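3.2 Collecting demonstrations by remote control

All demonstrations were recorded on the Lodhi platform, a two-armed robot with five-joint-group hands driven through the Prekard teleoperation software. The operator wears a pair of tracked gloves and sees the head camera view on a headset. Wrist poses are sent to the arm controller at 50 Hz, and finger angles are mapped to the hand by a fixed linear table fitted once per operator. Images are stored at 30 Hz and matched to the nearest joint reading by time stamp.

The work area is a felt-covered table with a woven folding divider behind it (Figure 3). The divider hides the rest of the lab from the head camera and was kept in all sessions. Household goods are laid out on the felt before each episode: bottles, cartons, rolls and small packets, many of them lying on their sides. Positions and headings are changed between episodes by hand, with no template. The operator is given one target and must grasp it, lift it clear of the cloth and set it down on the other half of the table.

We recorded 2668 episodes in the main set, Pronari. An episode was dropped if the operator paused for longer than five seconds, if the target left the table, or if the glove tracking was lost at any point. After this step 1517 episodes remained. Most of the dropped episodes involved flat objects, for which operators tended to press the fingertips into the felt and drag the object before closing the hand. We kept drags that ended in a lift, as the policy has no other source of examples for thin packets.

Each retained episode was cut into reach, grasp, transfer and release using hand closure and wrist height. The cuts were checked by a second annotator, who could move a boundary but not add one. Only the reach and grasp segments are used to train the Lustero policy in Section 4; the full episodes are used for the comparison in Section 5.3.

Figure 3. Tabletop setup for remote-controlled grasping, head camera view, with both robot hands over the felt.

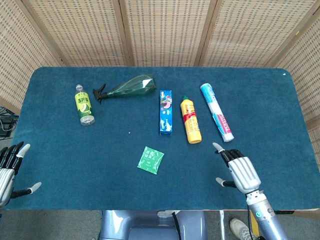
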